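Pruko Opens Small Laboratory Cell to Teach Robots Liquid Handling

Stomville, 27th October

The automation company Pruko has started to collect training examples for a robot that should one day help in teaching laboratories. The work is done in a white cell at the company's building in Stomville, and the first collection period will continue until January.

The robot is not programmed step by step. An operator guides the arm through a task, and the system saves the camera pictures together with the movements of the arm. Later, a learning program studies many of these recordings and tries to do the same task by itself. Pruko calls the project Pridon.

The plan for the first period is 700 recorded examples. At this moment 280 of them are finished and checked. The tasks use simple laboratory items, such as test tubes, a clear rack, a beaker and a bowl, and the liquids are colored so that the cameras can find them more easily.
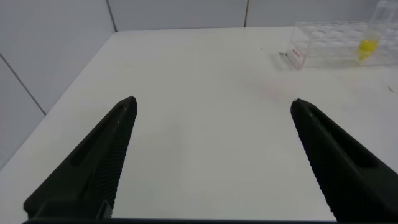

Transparent objects are known to be difficult for robots. A camera can see the wall behind a glass better than the glass itself, and the edges change with every small movement of the light. For this reason the company decided to record each task from more than one view. One camera is close to the gripper and another one looks at the table from higher.

According to the project team, the close view is most useful in the last moments before the fingers touch an object. The higher view helps the system to understand where the other things on the table are. Both views are saved at the same time, and an example is accepted only if both are complete.

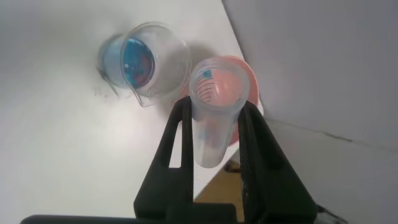 The gripper holds a clear plastic tube above the work table in Stomville.

The operators work in short turns, because guiding an arm with care is tiring for the eyes and for the hands. A new operator practices with 40 attempts before any recording is kept. The team says that the practice attempts are also interesting to look at – they show which movements are hard even for a person.

Mistakes are not always deleted. If a tube is gripped too low and the operator corrects it, the example can stay in the collection with a note. The team wants the robot to see how a bad start is repaired. If an object falls or the operator stops in the middle, the recording goes to a separate folder. This folder has 122 recordings now, and it is not decided yet if they will be used.

The position of the objects is also changed between the recordings. The rack can be moved or turned a little, and the number of tubes is not always the same. Without such changes, the team explains, the robot would learn only one table and fail on the next one.
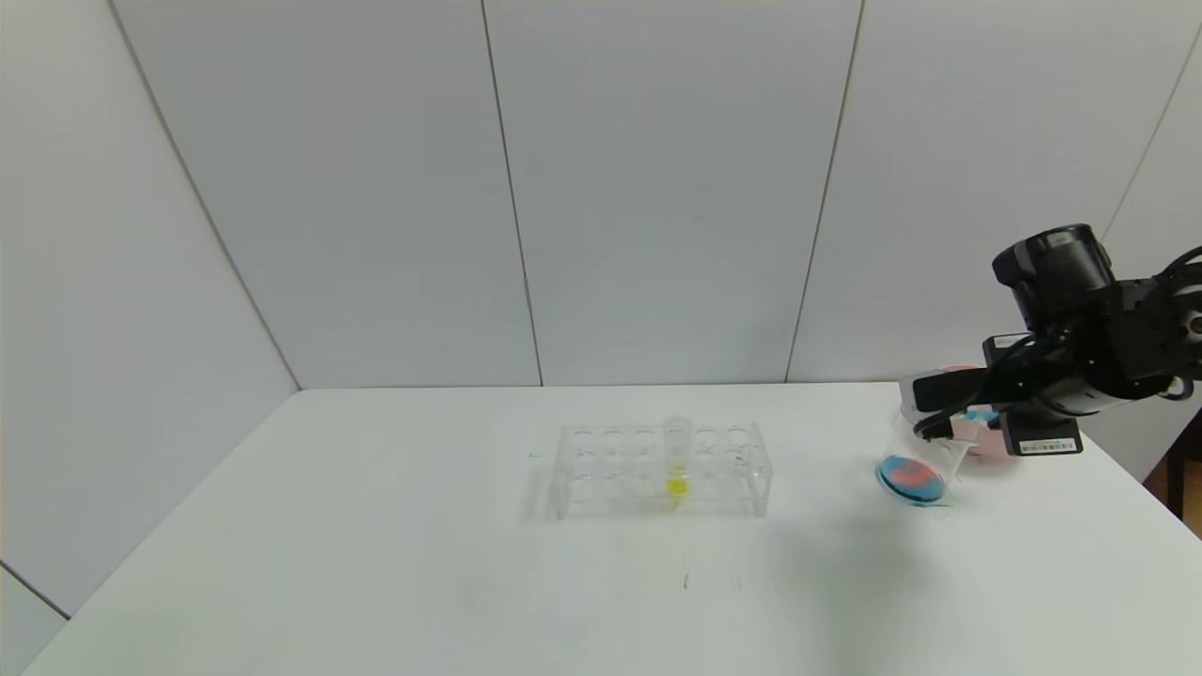 Next steps

The second part of the project will be made together with Bayram, a supplier of school laboratory equipment. Bayram will prepare other kinds of tubes and cups for the cell, including some which are not fully transparent. The two companies want to compare how quickly the system learns with the new objects and with the old ones.

The first test without an operator is planned for January. In this test, the robot must take a tube from the rack and put it back in a free position. Pouring will be tested later – it needs more examples, and the team does not want to promise a date.
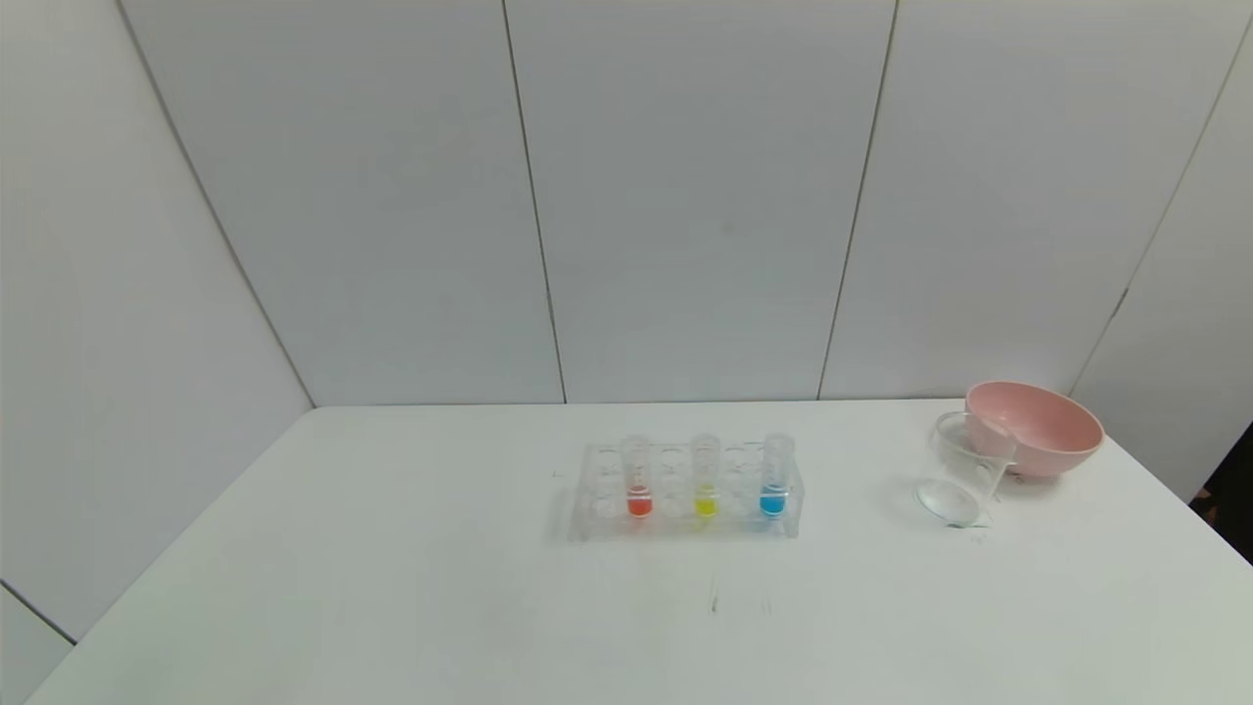 Pruko also wants to share a part of the recordings with technical schools in the region. The schools would receive the pictures and the movement data, together with a short guide about how the examples were checked. The conditions for this are still under discussion, and interested schools can write to the Stomville office before the end of the first collection period.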